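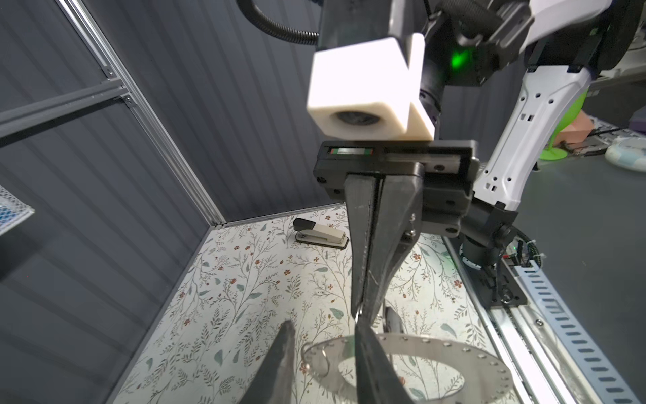 The Second Arm Was Supposed to Be the Easy One

Home | Features | Workshop | Letters

Mwajuma Kioko built her first robot arm setup in a spare bedroom and told her family it would be finished by June. It was finished by June, in the sense that she stopped talking about it. Then she bought a second arm.

The pair now live in a shared workshop called Tratalside, a former tile showroom where members rent floor space by the square foot and argue about the extractor fan. Kioko's corner has grey corrugated panels for walls, an aluminum frame she bolted together over two weekends, and a tabletop covered in a print of leafy branches and little red-brown flowers. Visitors tend to bring up the flowers first. She likes them, and the print gives the cameras something to look at.

The project is called Rolow, a name she picked early and now refuses to discuss. The goal is modest enough to sound silly at parties: two arms that can pass small household objects to each other without dropping them. A person can do this while looking for the TV remote. Rolow, on a good evening, can do it with a stapler.

"One arm is a hobby," Kioko says. "Two arms is a marriage. They both want the same spot on the table."

Most of the past year has gone into that spot. Each arm has its own idea of where the table is, and for a long time those ideas differed by 6 millimeters, enough for one gripper to close with great confidence on nothing. Her fix was to have both arms visit the same points, over and over, until the numbers settled down. She logged 268 of these visits in a spreadsheet. I have seen the spreadsheet. It has a tab called "why."

The rail caused its own trouble. One arm's base sits on a linear track, a secondhand piece she got for $400 from a man clearing out his garage, and it arrived with what he described as "a bit of character." The character was a hitch near the middle of its travel. She cleaned it, greased it, realigned it and finally took the whole thing up and found that the surface beneath it was the part with the character. A few shims later, the base slides along with no complaint that I could hear, though the extractor fan was on.

Then there are the cables. Anyone who has built one of these things will tell you about cables whether or not you ask. Every joint that turns would like to take its wiring with it, and Kioko has gone through a great many zip ties learning how much slack a wrist needs. Too little and the arm tugs at its own leash. Too much and a loop drifts in front of the camera, and the software spends the evening trying to pick it up.

Her current favorite test piece is a flat metal ring plate with small holes along the rim. It is shiny, it has a big hole where the middle ought to be, and it offers very little to a gripper that approaches from straight overhead. The fingers are long, black and tapered, and the scuffs on them say plenty about how the lessons have gone.

I asked to see a handover. She ran it 10 times while I stood by with my coffee. The arms managed six, which she wrote down without comment. On the seventh try one gripper stopped in midair for so long that we both leaned in to see what it was thinking about. She pressed the stop button and went to find the log.

"It's polite now," she said, scrolling. "It used to just grab."

The polite version came from Rashidi, a small piece of control code she wrote to make each arm wait for the other to let go – or, failing that, to wait forever. The waiting forever is next on the list. After that comes a softer set of fingertips, and after that a proper cover for the power supply, an item that has been next on the list since the spare bedroom.

She has no plans to sell it. A fellow member has offered to trade her a kiln for the rail, and she is thinking it over, mainly because the kiln works.

312 shares | 27 comments

Recent in Workshop
The Ulness Lathe and the People Who Keep Fixing It
What to Do With a Garage Full of Motors
Letters: More on Extractor Fans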